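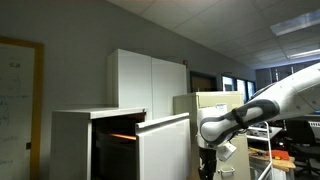

**Sandhu wrist strap kit: HOLD, read before you order**

Stock: 69 at Sultbridge, not shipping til the replacement buckle is in. Should be June.

Fault: buckle creeps under load. Strap slides toward the wrist, cable loop goes slack, catches on drawer fronts and handles. Suller had 3 arms fault out on drawer pulls, one cable torn at the connector. No injuries.

If you have one fitted:

- stop drawer and door jobs
- power off, check strap against the forearm seam
- moved at all? take it off, dont just retighten
- cable nicked = new cable, no tape

Affected: serials up to 1,907. Nundow version has a different buckle, fine to use.

Replacements free, send serial and a photo of the buckle.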